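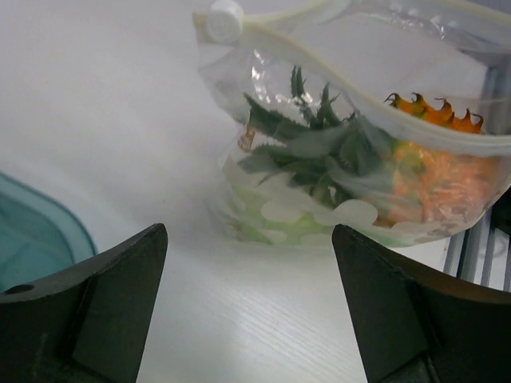

Thursday, after lunch

Dye notes, because I keep losing them on scraps of paper and then having to guess. This is the onion skin run for the Stotthorpe cushions, batch two. Yellow onions only this time. I went through the jars from winter and threw out anything that smelled musty, which was more than I'd have liked.

Scoured the wool yesterday evening and left it in the pot to cool down overnight. I used to rush this bit and got blotchy skeins every single time, so now I just go home. Alum mordant this morning, same recipe as in the front of the book, 442 grams of dry fiber in total. That's the Peng yarn, the two-ply, and it's still the nicest stuff we've had on the shelf for plant color (please can whoever does the next order get more of it!).

Skins simmered for an hour, then strained through the old pillowcase. Wool in at 10:15, heat kept low, and I gave it a slow turn whenever I walked past. Pulled the first skein at 42 minutes and it was a lovely warm gold, a bit like weak tea with the sun behind it. The rest stayed in until noon and went deeper, more toward copper. I prefer the gold but the copper is closer to the sample card, so copper it is.

Tried a small one with a pinch of iron at the end. Went olive almost at once. Too green for the cushions but I can see it as a border on something - putting it on the card anyway.

Water question again. The Villasley batch was done with tap water and came out duller than this, and today I used rain from the barrel. Same skins, same wool, so I'm fairly sure it's the water, but I did also have the heat higher that day. Needs doing side by side before I start telling people things.

Left to sort out:

1. Rinse the copper skeins until the water runs clear, then hang them in the back, out of the sun. Don't wring.

2. Cut 6 lengths for the lightfastness strip and tape half of each under the black card. The last strip got moved off the windowsill in March and I had to start over.
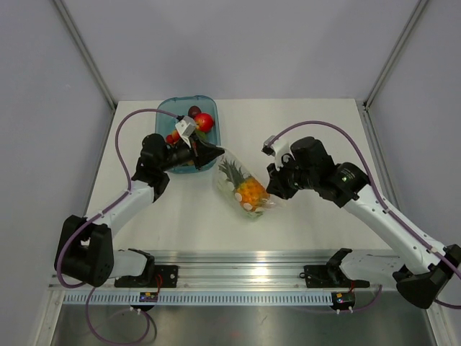 3. Write to Livport about the weld seed. They had it in the spring list and I never got round to it.

4. Keep the leftover bath! It's in the lidded bucket by the sink, and I want to try it on cotton on the next dye day.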